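Life & Style > Home > Conversations

The woman who walked away from the ironing board

She has the kettle on before I've got my coat off, and there's a plate of shortbread already waiting, so I know we shall be here a while. For 7 years she ran the laundry at the Pollar, a seaside hotel with 100 beds and, she tells me with some feeling, 'not one pillowcase the same size as another'. These days she teaches evening classes in looking after clothes, in the hall at Gekville, and she hasn't ironed anything of her own since January.

'I loved the hotel, I really did,' she says, pouring. 'But you'd have 300 napkins to press for a wedding, and you'd go home and there'd be your own blouses looking at you. And one night I just hung them up damp and went to bed.'

In the morning, she says, they were fine. Well – nearly fine. She wore a cardigan.
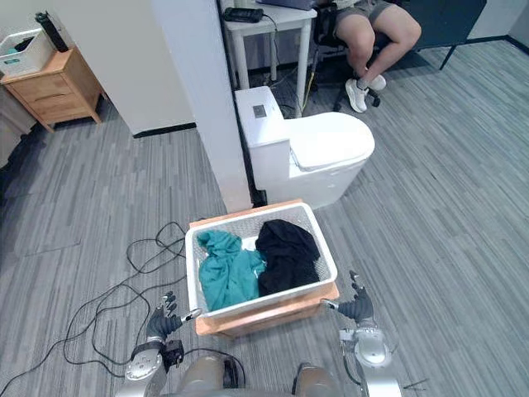
Teal and black together in a white basket.

The classes grew out of that cardigan, in a way. People kept asking how she managed, and she found she had rather a lot to say about shaking things out, good hangers and leaving room on the line. There are 4 evenings to a course, and the last is given over entirely to wool, on which her views are firm.

'Everybody is frightened of wool,' she says. 'My grandmother washed hers in the sink with a bit of soap and dried it flat on a towel, and I've still got one of her jumpers. It's the colour of porridge and I adore it.'

I ask whether she misses anything about the Pollar, and she thinks it over for the length of a whole biscuit. The smell of the sheets, she decides, and the singing. They all sang down there, mostly badly, and the pipes joined in.

'It was company, you see. Washing used to be company. Now we all do it on our own with the door shut, so I suppose the class is me trying to get a bit of that back.'

She sends me home with the rest of the shortbread and strict orders about my coat.

Comments

Dilly44: Tried the damp hanging with my work shirts. The collars need a bit of a tug but I'm converted.

northfacinggarden: Does she ever do a daytime course? I can't manage evenings.

oldpeg: We sang in our laundry too. Lovely to be reminded of it.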